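宿舍楼里的旧书都去哪儿了
课程实践报告
执笔:Qianru Xie
2019年9月

选这个题目,说起来有点偶然。一月份放寒假前,我在宿舍楼道里看见一摞摞教材堆在门口,有的连塑封都没拆,心里怪可惜的,就一直惦记着。开学以后跟同组的同学一提,大家都说自己床底下也压着好几本,于是就这么定下来了。

我们印了300份问卷,在两栋宿舍楼里挨个敲门发放,最后收回有效问卷151份。回收率不算高,晚上敲门总会碰上同学在洗漱或者打电话,我们也不好意思多打扰。不过愿意填的同学都很热心,有位学姐还拉着我们聊了半天她大一买书的经历,差点误了熄灯(在这里再谢谢她一次!)。

从问卷看,多数同学的旧教材一直放在柜子里,毕业时才一起处理。卖给废品站最省事,可是按斤称,大家都觉得心疼。也有人试过校内的二手书平台“Ziditow”,说书目挺全,就是约时间取书麻烦,常常聊着聊着就没下文了。
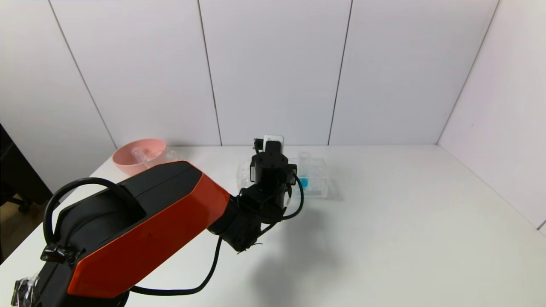

同学们为什么不愿意买二手教材?
提得最多的是版本问题,老师换了新版,页码和习题对不上,上课跟不住;其次是担心前一位主人笔记写得太满。

第二个原因我们原先没有想到,因为组里几个人恰恰喜欢带笔记的书,觉得像有个师兄在旁边提点。后来我们又找了5位同学细聊,才知道铅笔写的大家还能接受,荧光笔画满整页的就真不行了。

根据这些意见,我们试着办了一次小型换书会,取名“Gritidance”,地点在食堂二楼靠窗的位置。规则很简单:带一本,换一本,扉页上写清版本和用过的课程。高等数学最抢手,摆出来没多久就换走了,倒是几本英语听力没人领,现在还放在我的书架上。

下一步想请各学院在学期末公布下学期的教材版本,这样同学们换书时心里有底。登记表的格式还在改,定稿后会附在报告最后一页。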